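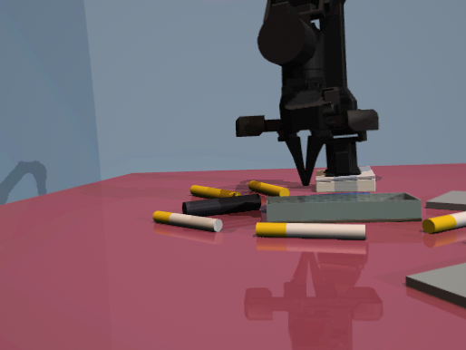 Bumberg wants to keep its heat in a sandpit

Home > News > Energy

I drove out to Bumberg on Friday to look at a very large hole, and I came home kind of in love with it.

The hole is for sand. Hirkura, the company that runs the district heating here, is going to fill it with the stuff, wrap the whole thing in insulation, and heat it up with cheap electricity on windy nights. When the weather turns and power gets expensive, air gets blown through pipes in the sand, and the heat goes into the same hot water loop that already runs under half the town. If all goes well, the first homes will be on it by next winter.

I've written about batteries more times than I can remember, and I always end up lost somewhere between the chemistry and the financing. This one I could explain to my kid over cereal (and did, and she asked if you could build a castle in it, so I passed the question along to the site manager, who said no).

Ulla Dalen is that site manager, and she was very patient with me. She walked me along the edge in a pair of borrowed boots two sizes too big and pointed out where the pipes will come in. "People want it to be fancier," she told me. "They keep asking what's in the sand. It's sand!"

The plan calls for 627 homes in the first round, plus the swimming pool and the middle school. Hirkura says the store can carry all of them through a cold snap of 15 hours without touching the gas boilers. The boilers are staying put for now, which bugs some folks in town, and I get that. But I also remember the February the pumps quit, and I'd want a backup too.

So what does it do to your bill? I asked that three different ways and got three pretty careful answers. The company is promising to hold the heating rate flat for two years after the switch. After that it depends on what night-time power costs, and I couldn't find anyone willing to bet on that. There's also a one-time hookup charge of $200 if you're not on the loop yet, and you can spread it over your first year of bills.

Not everyone's sold. Vasilis Krasniqi has the bakery on the corner of Kolev Street, right where the trench is going to run, and he's looking at a summer of fencing in front of his door. He's been through this once already, when they laid the original pipes, and he says he lost most of his morning trade for weeks. "I like the idea fine," he said, handing me a cheese roll I hadn't ordered but was very happy to eat. "I'd like it better on somebody else's street." Hirkura has offered to dig his stretch at night and put up signs saying the shops are open. He wants it in writing, and as of Friday he didn't have it.

The other grumble I kept hearing is about heat loss. Sand holds on to heat nicely, but it leaks some no matter how well you bundle it up, and anything you lose is power you paid for. A similar store went in over at Grular a couple of years ago, smaller than this one, and it ran leakier than planned through its first winter until the crew redid the insulation around the pipe openings. Dalen brought this up before I could, which I appreciated. The Bumberg design has thicker walls at those spots, and there'll be sensors all through the fill so they can spot a cold patch early.

I asked if the public could see the readings. She said she'd like that and would have to check. I'm going to keep asking!

Sand deliveries start in May, so if you live along the east road, get ready for trucks. They'll run on weekdays only, and the speed limit past the school drops to 15 while the work is on. Trench work on Kolev Street comes after that, one block at a time, and every household on the route should get a letter with its own dates. If you haven't had yours by the time the fence goes up outside your house, call Hirkura's front desk and be a little bit loud about it.

There's an open evening at the heating plant before the first load is tipped in, with a tour for the first 30 people through the gate. I'll be in line with better boots.

30 shares | 15 comments

Related stories
Grular's heat store, two winters on
Why your heating bill has a standing charge
Night power rates: who gets them and who doesn't
Kolev Street shops ask for signs before digging starts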